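Standby Power in Student Housing
Parvaneh Kazemi

2. Method
I left a plug-in meter on each appliance for 14 days in March and wrote down the reading every Saturday. The survey went to 60 students – 9 did not reply.

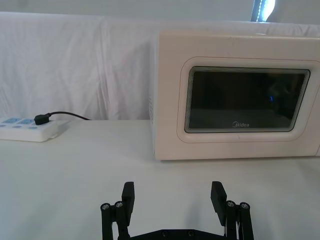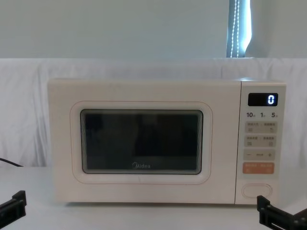
White Midea microwave, door closed.

Which appliances should be unplugged first?
Start with game consoles and older speakers, which stay warm all night. Phone chargers drew too little to matter.

3. Results
Game consoles came out highest in both buildings.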